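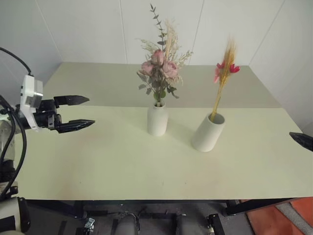

Two arms and two vases of flowers on the practice table at Trillero.

The first thing the arms changed at our place was the talking. I have worked at Trillero for long enough to remember when the arrangement room had one long bench, with people on both sides of it, and you could hear who was getting divorced from the loading dock. We make up dried and artificial arrangements for hotels, dental offices, model homes and rental companies. It is repeat work. A hotel chain orders the same vase with the same stems for every room on every floor, and they all have to look like the one in the approval photo.

In September the company brought in the first pair of arms from Tretum. There is a practice table for them now, with white walls behind it, and two people from the bench take turns there each shift. The rest of us work as before, only with fewer of us facing each other.

I want to say what I think about this, because most of what I read on the subject comes from people who either sell the machines or have never stood at a bench. I am not against them. I also think the company is getting something from us that it has not yet agreed to pay for.

Start with what the work is. An outsider looks at three roses and some eucalyptus in a vase and sees a simple thing. The stems are simple. The vase is where the trouble starts. A tall vase with a narrow neck holds everything upright and forgives you. A wider mouth lets the stalks fall to one side, and if you grab the vase too high with a heavy head on top, it wants to go over. Dried grass sheds if you so much as brush it. Wheat snaps below the head. Anyone who has done this for a season handles all of it without thinking, and that is exactly the part the machine does not have.

So the people on the practice table supply it. They guide the arms through a job, again and again, and the software keeps what they did. The last order I saw called for 2,000 repetitions of moving and setting vases. Every one of those is a decision by somebody from our bench about where to take hold, how fast to go, and when to let go. When the arms get better at it, the skill will have come from Thoa Dương and the others who did those shifts, and it will stay in the building after they leave it.

Thoa has been arranging for longer than I have. She likes the practice table more than I expected her to. Her hands hurt by the end of a long day on the bench, mostly from wire and from cutting stems, and at the table they hurt less. She told me she would do it full time if they asked. She also told me she gets the same hourly rate there as she gets for filling boxes with tissue paper, and she did not seem to find that strange until I brought it up. I have wondered since whether I should have.

The argument from the office is that she is paid for her time, and her time is the same length at either table. Liesl Hubmann, our floor manager, put it to me that way, and she is a fair person who came up from the bench herself. I see the logic. When Thoa trains a new hire, though, she gets a trainer's rate for those weeks. It is in the handbook. Nobody ever disputed that showing a person how to do your job is worth more than doing it. I can't see why it should be worth less when the pupil is bolted to a table.

The other argument is that no one is losing a job. So far this is true. We had 183 people on the floor before the arms came and we have 183 now. But I have also worked at Milov, across the river, when they put in the automatic wrapping line. No one lost a job there either, on the day. People retired and were not replaced. The evening shift got shorter, then it got combined with the day shift, and after a while the ones who were left were the ones who could stand next to a machine and clear it when it jammed. Some of them liked that. It is a different job from the one they were hired for, and it was never offered to them as a choice.

I would like us to be smarter here than we were there. What I would ask for is not much. Pay the trainer's rate for hours spent on the practice table. Let anyone on the bench sign up for it, and let anyone come off it, without it counting for or against them. Tell us in plain terms what the arms are meant to do when they are ready. If the plan is that they move finished vases to the packing side, and people keep doing the arranging, say so and put it in writing. If the plan is larger than that, we should hear it before the next 2,000 repetitions.

A company called Rastogi, which makes our boxes, did something close to this with its own machines. I know a few people there. They grumble about plenty, but they know what the machines are for, and the ones who taught them got a raise for it.

There is one more thing, and it is harder to put in a handbook. At the bench you learned by looking across at someone better than you. I learned to turn a rose so its bad side faces the leaves by watching the woman opposite me do it for a month. She never explained it. Now our best people spend part of the week at a table where only the arms are facing them, and the new hires on the bench have one less person to look at. Liesl says she has noticed this too, and that she is moving two of the newer people to the seats beside the practice table starting Sunday. I told her that was a good idea, and asked her about the rate again.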